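**Ivent Comics Reading Group and Small Press Library: minutes of the ordinary meeting, 30/09/2018**

Quorum was met. The minutes of the previous meeting were accepted with one correction: the title listed under item 4 should read *Dunmore*, volume 2, not volume 1.

**1. Catalog**

The catalog now holds 1,015 items. Single issues and collected editions are still entered under one heading, so a search for a series returns both. It was agreed to add a format field with four values: single issue, collected edition, original graphic novel, minicomic. Existing records will be changed as items are returned. No separate recataloging session will be held.

Webcomics in print form are to be entered as collected editions, whatever the publisher calls them.

**2. Dradness anthology**

The printer's quote covers 40 interior pages, black and white, with a color cover. Two contributors have sent files in RGB at screen resolution. These will be sent back with the template. Contributors are to leave a bleed on all four sides and keep lettering inside the safe area. Page order stays as circulated, except that the two wordless strips will be separated.

A proposal to print the cover on uncoated stock was discussed and not carried.

Action: editorial subgroup to confirm final page order in writing before files go to the printer.

**3. Reading list**

*Plamov* was chosen as the next long read. The group will read the first two volumes and decide on the rest afterward. Objections were noted on the grounds that volume 2 ends mid-story. The superhero month moves to March. The all-ages list was reviewed, and it was agreed that the label "for kids" be dropped from the shelf card and replaced with "all ages."

**4. Swap table**
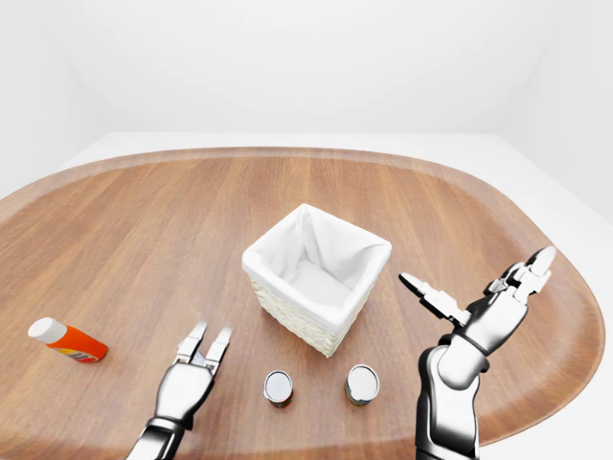 Swaps will run on a one-for-one basis, single issues against single issues. Collected editions may be swapped only for collected editions. Bagged and boarded issues are to stay in their bags until the swap is agreed. Minicomics go in a square white woven basket at the center of the table, and long boxes stay on the floor. Items left at closing become library stock and are entered in the catalog under item 1 rules.

**5. Budget**

The balance stands at 2,000 before the anthology invoice. Spending on new titles is paused until that invoice is paid. Replacement bags and boards are exempt.

**6. Other business**

Overdue loans: reminders will go out after two weeks instead of four. A request to lend original art pages was declined, as there is no suitable flat storage.

The next meeting will take the anthology first, then the format field.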